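Progress report to the Bahrami fund: Govine laundry folding, second period

Status: behind on shirts, ahead on opinions about shirts.

The plan you approved called for 4000 demonstrations by the end of this period. We have 2225. The shortfall is mostly setup. In April we moved both arms to the Kovberg room, which has the bigger table, and then spent far too long getting them to agree on where the table was.

For anyone new to the file, the robot learns by being steered. An operator drives both arms remotely through a complete fold, every movement is recorded, and the recordings go into training. It is a slow way to do laundry. A good operator needs up to 18 tries before a fold looks like something you would put in a drawer, and we keep the bad ones too, tagged as such.

T-shirts are the current item. Towels went quickly, being rectangles. A shirt has sleeves, a neckline and no particular wish to be a rectangle, and the operators lose most of their time on the first flap, where the cloth bunches and has to be coaxed flat before anything else can happen.

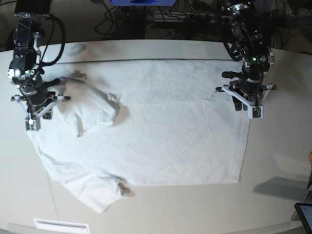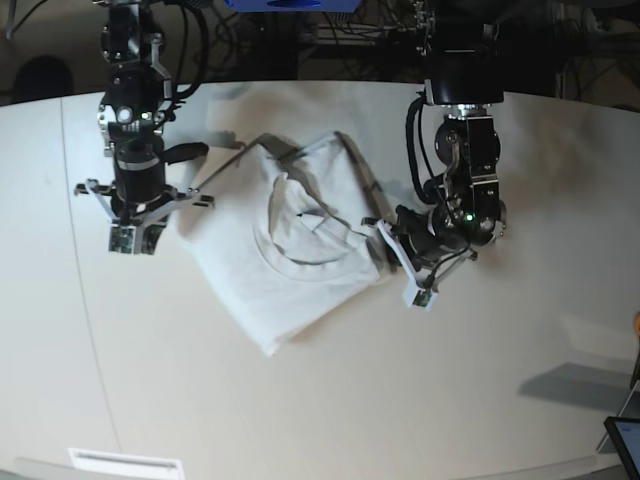
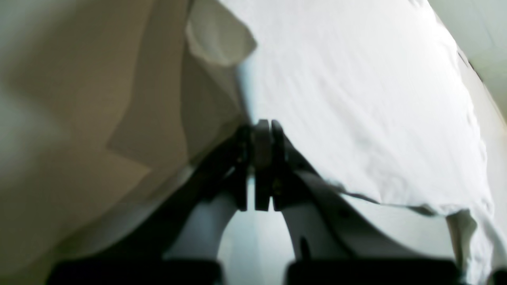
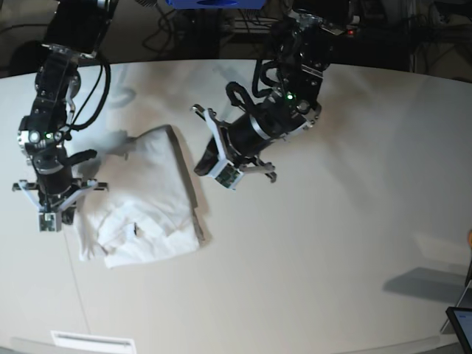

The trouble with remote control is touch, meaning there isn't any. Operators judge a pinch by eye, and a gripper that has caught two layers looks very much like one that has caught one. We tried the Jirnis pedal for fine closing. Two of our operators like it and the rest have asked that it be put somewhere they can't step on it.

Of the recordings so far, 1000 have been checked and labeled. Checking is now the slower half of the job, which your last letter predicted and we disputed. Please consider the dispute withdrawn.

Next period: finish the shirts, clear the labeling backlog, and run the first unassisted folds. The budget is on track apart from replacement fingertips, where we asked for too little and will need to move money from travel - there has been no travel. Fitted sheets remain out of scope, and we would like that in writing.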